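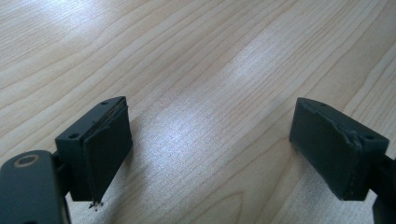 ## Bench power supply and soldering station check, Lockyer room

I went through all the benches in September before the evening electronics class starts up again. Same list as last term, with my comments under each item so whoever does the next round can see what I was grumbling about. P is pass, F is fail, W is "works but watch it."

### 1. Mains and grounding

- [x] **Outlet strips tested with the plug-in tester — P.** All three lights came up right on every strip. The one by the window has a stiff switch but it still clicks over properly.
- [x] **GFCI trips on the test button — P.** Trips and resets fine. Please press it with the supplies turned off, or you'll get a whole row of people yelling at you (ask me how I know).
- [ ] **Power cords free of nicks — F.** Bench 4 has a cord with a flat spot where a chair leg has been sitting on it. I cut the plug off and threw it out so it can't sneak back. Need one replacement.
- [x] **Earth bonding on metal cases — P.** Highest reading was 0.2 ohms, on the old Skelo unit. Scrape the paint a bit before you clip on, otherwise you'll get silly numbers.

### 2. Bench supplies

- [x] **5 V output within limits, no load — P.** Everything between 4.96 and 5.03.
- [ ] **5 V output under load — W.** I used the 20 ohm power resistor for this, so a quarter amp. Bench 2 drops to 4.81, still inside what our gates will put up with but I don't love it. Somebody is going to plug in a whole board of counters and wonder why the last stage misbehaves!
- [x] **Current limit works — P.** Set to 100 mA, shorted the leads for a couple of seconds, limit light on, no drama.
- [ ] **Binding posts tight — F.** The red post on bench 6 spins. I snugged the nut from behind and it came loose again the same afternoon, so it needs a lock washer. Taped off for now.

### 3. Soldering stations

- [x] **Tip temperature — P.** I set each one to 350 C and gave it five minutes. Worst was 35 degrees low, on the Vullari at the end, and a new tip fixed it.
- [x] **Stands steady, sponge trays in place — P.**
- [x] **Iron cords, no melted spots — P.** Two have old scars in the outer jacket only. I bent them back and forth and couldn't see any copper or inner insulation, so they stay, but look again next time.
- [ ] **Fume extractor filters — F.** Gray all the way through, every one. I'm ordering a box from Tradness, stock number 562 on their sheet. Until they get here, door open and both fans on.

### 4. Static and chips

- [x] **Wrist straps read right — P, mostly.** Anything between 0.8 and 1.2 megohms is good. One read open so it went in the bin.
- [ ] **Logic chip drawers labeled — W.** It isn't really a safety thing, I know, but the NOR and NAND drawers had gotten mixed again. A 7402 has its outputs on different pins from a 7400, and if you wire one as the other you're tying outputs to each other or to a supply rail, and that's how you end up with a hot chip and a burnt fingertip. I sorted what was in there.
- [x] **CMOS parts in foam or tubes — P.**

### 5. Room

- [x] Fire extinguisher gauge in the green
- [x] First aid box has burn gel (the plasters are low, I'll bring some)
- [x] Walkway to the door clear
- [x] Safety glasses, enough for a full class. They're scratched but you can see through them.
- [ ] Emergency off button sign — F, it has faded to nothing. Printing a new one.

### Score and what's left

82 percent by the sheet, down a little from last term, mostly because of those filters. Still open:

1. Cord for bench 4
2. Lock washer, bench 6
3. Filters from Tradness
4. New sign
5. Recheck bench 2 under load — if it goes below 4.75, pull it

Bench 4 stays dark until the cord turns up. You can use the others, just leave the tape alone on 6.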